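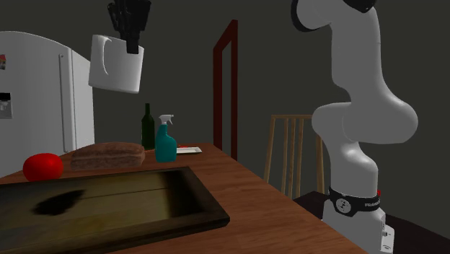 PROGRESS REPORTS / KITCHEN CELL

Nurton Kitchen Cell: where we stand at the end of the second reporting period

Prepared for the Harncombe Fund by Hala Belkadi, 7 Jul 2019

Dear all,

Thank you again for your patience over the spring, and for the kind notes that came back after the December report. I promised then that the next one would say less about our plans and more about how the cell is set up and kept going, so I will try to stick to that, although those of you who know me will expect a detour or two.

The simulated kitchen is now the place where every change begins. The white Franka arm stands beside the wooden counter, with the tray in the foreground and the tomato, the bread, the green bottle and the spray bottle set out beyond it. We call this layout Lelero, and it is the one we load first each morning before anybody touches a setting. If the arm can't get through its reach check in Lelero, we leave the other layouts alone until we know why.

Most of the period went into the base. In the winter version of the model the mounting point had been entered by hand from an old drawing, and it disagreed slightly with the measurements taken on the real bench at Nurton. The error was small near the arm and grew unpleasant by the far side of the counter. We measured the bench again, entered the new values, and then ran the whole set of reaches from the beginning, which came to 3206 attempts. Of those, 2827 finished cleanly. I am very pleased with that (I may have brought in cake).

The remainder have been sorted by cause, and the largest group, 403 less a few that we later moved to another heading, were stops called by the elbow limit when the arm folded back on itself to reach something close in. We have since given the planner a different resting pose with the elbow carried higher, and the early runs look better, though I would like a full set before I put a figure in front of you.

There is one fault still open. The knife block loads above the counter and hangs there at a tilt, with its handles pointing up. We suspect the starting height stored with the object, and possibly its rotation as well. Until it is mended we are leaving the block out of any scored run, and it has its own line in the maintenance log so that it doesn't get forgotten.

On routine care, the cell now has a proper written sheet, kept in the Majali folder with the rest of the handover papers. It covers the joint zero check, the base offset, the gripper settings and the object list, and whoever opens the cell that day fills it in and signs it. The full check takes 10 minutes, a good deal less than it used to take us to hunt down a wrong offset in the middle of the afternoon!

For the coming period we would like to finish the knife block repair, repeat the full set with the new resting pose, and then carry the corrected base values over to the second layout. Spending is in line with the budget you approved and I am not asking for any change to it. The only request I have is to move the bench visit back a little, so that you can see the new pose running when you come.

With warm thanks, as always,

Hala Belkadi
Nurton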